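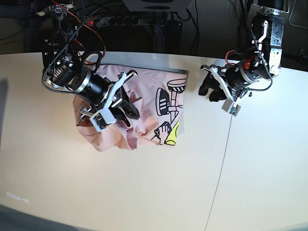
The Lomarow Shirt

I was supposed to be clearing out the airing cupboard, which is how I ended up sitting on the landing at 11 at night with a pink T-shirt in my lap, thinking about Pascal Hamel.

You won't have heard of Skeletora. We played in a pub in Lomarow (a town you go through on the way to somewhere with a beach) and once, gloriously, at my cousin's wedding until her new husband's gran asked for the plug to be pulled. Pascal sang. I played bass, badly, and drove the van, quite well. The van was a Trarex, the long one with the sliding door that only slid if you kicked it first, and it smelt of chips from the day we got it.

The shirts were Pascal's idea. He had it in his head that bands don't make money from music, they make money from shirts, so he rang up a printer called Charpentier and ordered 100 of them. In pink! I'd wanted black. Everybody wants black. Pascal said that was exactly the trouble with everybody.

"How much?" I said.

"Don't be like that," he said, so I knew it was a lot.

They came on the morning of the Lomarow gig, in March, with the rain going sideways, and we laid them out along the bar so people could see them. I thought they were awful. I still went and put one on in the gents, and it was too tight under the arms, and I wore it all night.

We sold one. A woman with a wet dog bought it to dry the dog.

Pascal went very quiet on the drive home. He had his feet up on the dashboard and a box of shirts on his knees, and somewhere past the reservoir he said, "I think I'm going to go and live with my brother," and I said, "What, now?" and he said, "Not now. Soon." I remember I put the indicator on, though there wasn't a turning for miles. I just wanted something to do with my hand.

I should have said don't go. I said his brother's flat was damp.

He left on a Friday and took his guitar and most of the saucepans. I kept the van until it died, and I kept the shirts, and over the years they went to jumble sales and decorators and one school play, until there was only mine. It's been through the wash so many times that the cotton's gone soft as anything. I've slept in it with flu. I wore it to paint this house.

So there I was on the landing, with the bin bag open beside me and towels all down the stairs. I'd promised myself that anything I hadn't worn in a year was going. I held the shirt over the bag for quite a long time. Then I got my phone out and tried the old number, the one I've copied from phone to phone without ever ringing it, and it rang, and rang, and I nearly hung up.

"Hello?" he said. He sounded as if he'd been asleep.

"Is it damp?" I said.

There was a long gap, and a bit of rustling, and then Pascal laughed.

"Terribly," he said.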